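The orchard at Wike sits on a north-facing slope, and its owner says that is the first thing visitors ask about. Most fruit growers would choose the sunny side of the hill. She chose this one, 60 trees and all, after losing two crops in a row to late frost on her old place.

"A south slope wakes up early," she says. "The buds swell during the first warm week, and then you get a night in the twenties and they're gone. On this side the ground stays cold longer. The trees bloom when it's safer to bloom."

We spoke on April 1, 2022, when the plum buds were still tight and the pears showed only a little green at the tips. She keeps a notebook with bloom dates for every tree, and she reads from it without being asked. The Wurow plums, a small blue kind she grafted herself from a tree at a neighbor's fence, are always first. The pears follow, then the apples.

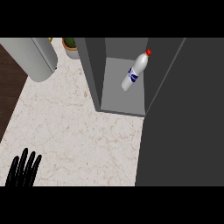 Frost still comes, and she has a routine for it. On clear, still evenings she checks the thermometer at the bottom of the orchard every hour after ten. Cold air runs downhill and pools by the lower hedge, so two years ago she cut a gap in the hedge to let it drain into the field below.

"That gap did more than all the blankets I ever bought," she says. "It took me an afternoon with a saw. Before that I was out there at midnight with bed sheets and clothespins."

She does still cover the youngest trees. She waters the soil the day before a frost if it has been dry, as damp ground gives back more heat overnight than dry ground does. She doesn't run sprinklers on the branches. Her well can't keep up, and she says starting and then running out of water is worse than leaving the trees alone.

The orchard also has a weather station, bought from a firm called Plosanis for $1,699. She has mixed feelings about it.

"It's a good station. It tells me the wind and the soil temperature and it sends a message to my phone," she says. "But the cheap thermometer on the post by the hedge is the one I believe, because it's where the cold is."

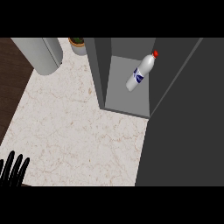

Pruning is done late here, and she was finishing the last row of apples the week we talked. She leaves extra wood on the early bloomers until the worst of the frost has passed, then thins in May once she can see what has set. Scions for grafting are cut in January, wrapped in damp paper and kept in the refrigerator until the bark slips. Her rule is that they don't share the space with apples or pears, which give off a gas that can kill the buds. A capped bottle lying on its side, like the white one with the red cap, is no trouble to them. Fruit is. She lost a whole bundle that way her first winter.

This year's grafts are mostly Rasow, an old cooking apple that blooms late and keeps until spring. She has 71 sticks of it and expects to use every one, some on new rootstock and some on a row of older trees that never bore well.

Asked if she would like a bigger orchard, she says no. The upper part of the slope is hers too, but it is thin soil over rock, and she plans to leave it in grass.

"I'd have to carry water up there all summer," she says. "I've got enough to do down here."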